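Subject: Re: [lotmont-paths] Starau footbridge and the winter diversion

On 5 September, at 19:40, the list secretary wrote:
> The council has confirmed the Starau footbridge will shut for
> repairs. Walkers will be sent round by Rovano Lane. Does anyone
> know whether the lane has been checked for mud and lighting?
> The budget for signs is 3,436 pounds.

I walked the lane from both ends last week. The first stretch out of Lotmont is fine. Past the farm gate the verge is narrow and you have to step into the road when a car comes.

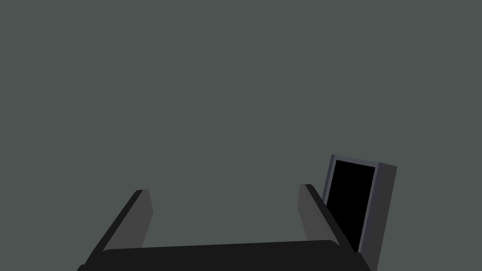
The lighting stops at the bus shelter. After that it is dark all the way to the Salehi garden centre, and the school run home in December will fall right at dusk. I would ask the council for temporary lamps on that part and leave the rest as it is.

Mud is less of a problem than I expected. The ditch was cleared in spring and the water is getting away. The one bad spot is the dip by the stile, where a load of stone would do. 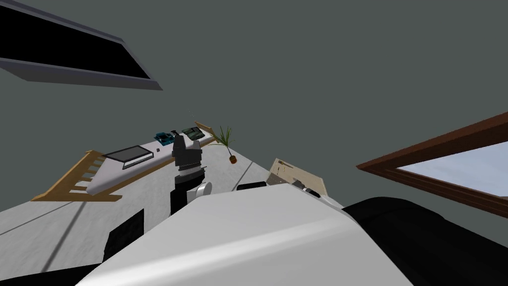
On the signs, I think the money is enough if we reuse the posts from the last closure. There are 31 in the store and only 5 need new brackets. The old boards still say "Footbridge closed" with no date on them, so they can go straight up.

The 19 bus also stops at both ends of the diversion. Could the timetable go on the notice at the bridge? Some people will not want to do the extra mile on foot.

I can send my notes on the verge to anyone who is writing to the council.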